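Setting up the Plalach two-arm kit for small pickups

I've had the Plalach kit for 9 days now, and picking up small stuff is where most new owners get stuck, so here's my routine!

Start in the Ruppert app. Set the arm speed to 90 and leave the grip force at 215 (the default of 1000 is way too much for anything little). Save that as its own profile, or the next update wipes it. Ask me how I know.

Next, park the base facing the table and run "find surface." Keys are my favorite test, lying flat on a plain white top.
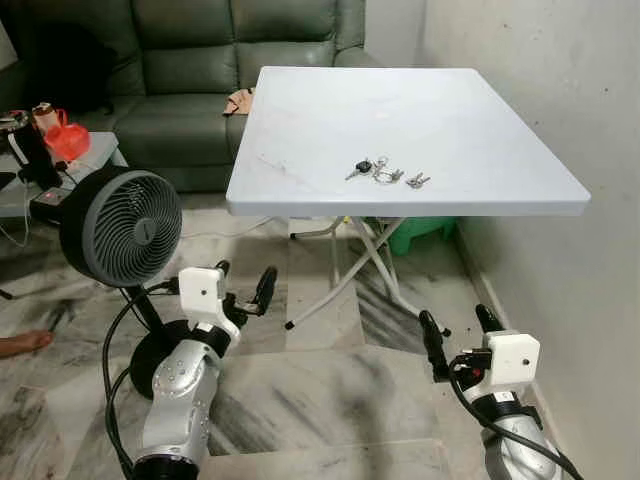 Then hit "plan" and check the path on your screen before you press go. If the fingers come in too low, raise the table height a notch in the app and plan again.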